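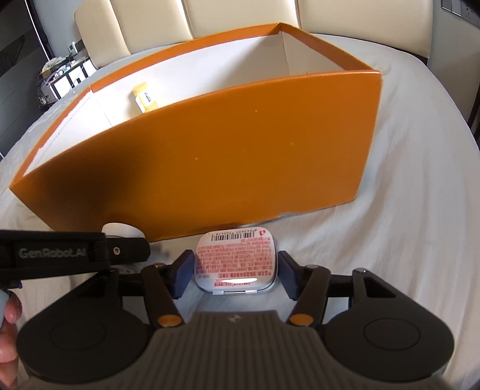
*Folie 1: Orange Kiste, innen weiß*

**Postkarten lesen - Notizen zum Vortrag, Heimatverein Lindow, Freitag, 18. April 2025**

Begrüßung, kurz warten, bis die hinteren Reihen sitzen. Mikro testen!

Einstieg gleich mit der Karte aus Skusunthorpe, auswendig, ohne abzulesen: "Ankunft gut, Koffer fehlt, Wetter herrlich, schickt bitte Socken." Pause lassen. Dann die Frage in den Saal: Wer hat in den letzten zwölf Monaten eine Postkarte geschrieben? Hände zählen lassen wir, einfach freuen, wenn welche hochgehen.

Was ich heute zeigen will: wie viel in so einer Karte steckt, wenn man sie ganz liest. Also Vorderseite, Rückseite, Marke, Stempel, Handschrift, Knicke. Die meisten Leute drehen sie einmal um und legen sie weg, und das ist so schade!

## Der Bestand

- Sammlung Mohammadi, über 66 Jahre hinweg zusammengetragen, die meisten Karten gelaufen (Begriff erklären: "gelaufen" heißt mit der Post verschickt)
- 42 davon aus demselben Seebad, immer dieselbe Promenade, immer ein anderer Himmel
- die Himmel sind nachkoloriert, dazu später mehr, da bitte nicht vorgreifen
- 29 Karten ohne lesbaren Absender - meine Lieblinge

Bei den Himmeln darf ich ruhig ins Schwärmen kommen. Dieselbe Druckvorlage, einmal mit rosa Abendwolken, einmal fast türkis, und auf der dritten hat jemand zwei Segelboote dazugemalt, deren Schatten in die falsche Richtung fallen. Karte herumreichen (die Kopie, das Original bleibt in der Hülle).

## Wie man einen Stempel liest

Langsam machen, hier steigen sonst Leute aus.

1. Ort suchen, meistens oben im Bogen.
2. Datum in der Mitte. Achtung: Tag und Monat können je nach Land vertauscht sein.
3. Uhrzeit oder Leerungsnummer, falls vorhanden. Daran sieht man, ob die Karte morgens oder abends durch die Maschine ging.
4. Werbestempel daneben nicht übersehen! Kurorte, Messen, Sparwochen, Blutspende, alles dabei.

Beispiel mit dem Februar-Stempel auf der Sommerkarte: im August gekauft, ein halbes Jahr in einer Schublade, dann als Geburtstagsgruß verschickt. Auf der Rückseite steht sogar "entschuldige das Strandbild". Da lachen sie meistens.

Falls jemand nach Lupen fragt: achtfach reicht völlig, zehnfach macht bei schlechtem Licht keinen Spaß.
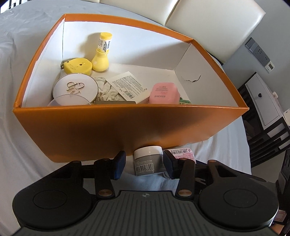
*Folie 9: Orange Kiste mit weißem Innenraum, darin hohe gelbe Gegenstände*

## Was auf den Karten steht

Wetter, Essen, Verdauung, Ankunft, Grüße. In dieser Reihenfolge, fast immer. Ich habe mir den Spaß gemacht und das Wort "herrlich" gesucht: 44 Mal. Manchmal zweimal auf einer Karte, einmal unterstrichen und mit einem Tintenklecks dahinter, der wie ein Ausrufezeichen aussieht.

Dann die Stelle vorlesen mit dem Hotelzimmer, auf das jemand ein Kreuzchen gemalt hat ("unser Fenster, drittes von links, nachts hört man die Bahn"). Solche Kreuzchen gibt es überall, wenn man erst einmal anfängt, sie zu suchen. Wer welche zu Hause hat, soll mir nachher unbedingt davon erzählen.

Noch ein Punkt, der mir am Herzen liegt: die Schrift. Sütterlin schreckt viele ab, und das muss es wirklich nicht. Ein Nachmittag mit Alphabetblatt und einer leichten Karte, dann geht es schon ganz ordentlich. Kleines s und h am Anfang üben, beim e und n nicht verzweifeln. Alphabetblätter liegen am Ausgang.

## Aufbewahren, kurz

- stehend, nicht gepresst, am besten nach Orten
- keine Gummibänder, keine Büroklammern, kein Klebefilm (bei Klebefilm Stimme heben)
- Hüllen ohne Weichmacher
- Bleistift auf der Rückseite ist in Ordnung, ganz zart, am Rand
- Dachboden und Keller lieber meiden, Kleiderschrank im Flur ist prima

Nicht zu lange hier bleiben, letztes Mal hat die Debatte über Alben die halbe Fragerunde gefressen. Wenn Alben aufkommen: auf die Pause vertrösten.

## Zum Mitmachen

Jeder Tisch bekommt fünf Kopien und einen Bogen. Zehn Minuten. Aufgabe: Wer schreibt an wen, und was steht zwischen den Zeilen? Herumgehen, bei Tisch vier nachhelfen, dort liegt die Karte mit der quer geschriebenen Zeile.

Danach zwei Tische vorlesen lassen. Auflösung der Druckerei-Frage: Drillow, zu erkennen am winzigen Kürzel unten links neben der Bestellnummer. Wer das allein gefunden hat, bekommt Applaus.

## Fragen, Schluss

Häufigste Frage: Was ist meine Karte wert? Freundlich bleiben, meistens wenig, seltene Ortsansichten mehr. An den Tauschabend im Herbst erinnern, Liste geht herum.

Zum Abschied leere Karten und Marken austeilen, Stifte liegen schon auf den Tischen. Der Briefkasten vor dem Saal wird morgen früh geleert.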